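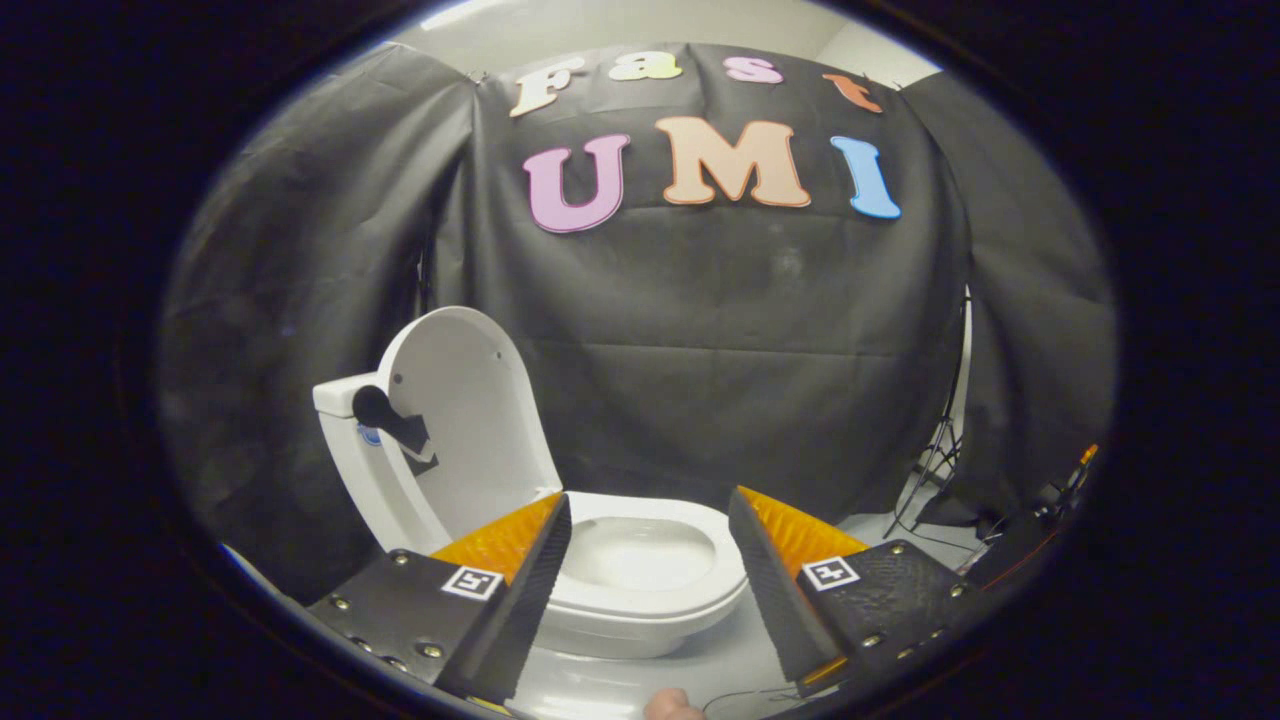

# Bathroom stand walk-around, Brekke hall, bay 5

August 20, 2021. Done before doors. Sheet copied from the May one, so some lines don't fit this stand, marked n/a.

Key: OK / FIX (today) / WATCH (look again at close)

## 1. Backdrop

- [x] **Cloth hung on back and both sides** - OK. Black, loose folds. Wall shows along the top, pale gray strip. Not a safety thing, leave it.
- [x] **Top fixings** - OK. Pulled on each one from the ladder. None moved.
- [ ] **Flame retardant tag** - FIX. Tag found on the back piece only. Side pieces came in the Undari crate, paperwork should be in the crate lid. No paper by opening = side pieces come down. Same rule as May.
- [ ] **Hem clear of walkway** - WATCH. Left side had a fold out past the tape, kicked it back in. Will creep out agian. Wants a weight or two.
- [x] **Nothing stored behind cloth** - OK now. Two empty cartons back there first thing, gone to the dock.
- [x] **Cloth clear of lights** - OK. Checked with all lights on.

## 2. Lettering

- [x] **Letters secure** - OK. Foam, pinned to the cloth, two rows, "Fast" over "UMI". Light things, wouldn't hurt anyone, but pins are pins.
- [ ] **Pins accounted for** - FIX. Found one on the floor at the right hand side. All letters still up so it's a spare or from another job. Sweep whole bay with the magnet before anyone kneels down in there.
- [x] **Pin points not sticking out the back** - OK. Ran a gloved hand down behind. A couple of sharp ones, pushed flat.
- [x] **Letter edges** - OK. No crumbling, no loose bits.

## 3. Toilet

- [x] **Stands level, no rock** - OK. Pushed from the front and both sides. Floor under it is fine.
- [x] **Bowl and rim, cracks or chips** - OK. Went round the rim with a finger, then a flashlight on the base. Nothing.
- [x] **Tank, cracks or chips** - OK. Blue label on the front left alone, don't peel.
- [ ] **Lid stays up** - WATCH. Up at time of check. Black bracket on the left side of the lid. Wiggled it, small amount of play at the lid end. Not enough to drop. If the play gets worse: lid down, tape it, call Fident.
- [x] **Small holes in underside of lid** - OK. Felt round them for burrs, smooth.
- [ ] **Pinch point, lid to tank** - WATCH. Keep fingers out from behind the lid. Needs a sticker. We have stickers somewhere.
- [ ] **Water in bowl** - WATCH. Small pool in the bottom. Check floor round the base for drips at noon and close. Change the water at end of day, don't just top it up.
- [ ] **"Display only" sign** - FIX. There isn't one. Yes people will try. Print at the desk, job 661, big letters.

## 4. Floor

- [x] **White floor clean** - OK. Two scuffs, wiped.
- [ ] **Edge tape** - FIX. Lifting at the front corner. Press down or redo, whichever's quicker. Trip hazard, do this one first.
- [x] **Slip** - OK in rubber soles. Gets slick if wet so keep the mop close, not in the back corridor like last time.
- [ ] **Mats** - n/a. On the May sheet, no mats on this one.

## 5. Power, exits, kit

- [x] **Extension leads** - OK. Endex lead, tested, sticker 926 in date. Runs along the wall under cover.
- [x] **Exit route** - OK. Full width, doors open freely.
- [x] **Extinguisher** - OK. On hook, pin in, gauge in green.
- [ ] **First aid box** - FIX. Low on small plasters, no tweezers. With pins about I'd like tweezers.
- [ ] **Gloves, cleaning** - WATCH. One box medium left, no large.

## Comments

Front corner tape first, then the magnet sweep, then the sign. Tag paperwork can be chased while the printer warms up.

Lid bracket: play is at the lid end and not the tank end, so whoever tightens it please go easy. Write on this sheet if you've touched it so I don't recheck the wrong thing.

Ladder back on its chain when done. Was left leaning on the side cloth when I got here, pulls the whole hem foward.

Bay can open once every FIX line is ticked. WATCH lines don't hold it up. Noon check is on the back of this page, initials and time, not just a tick.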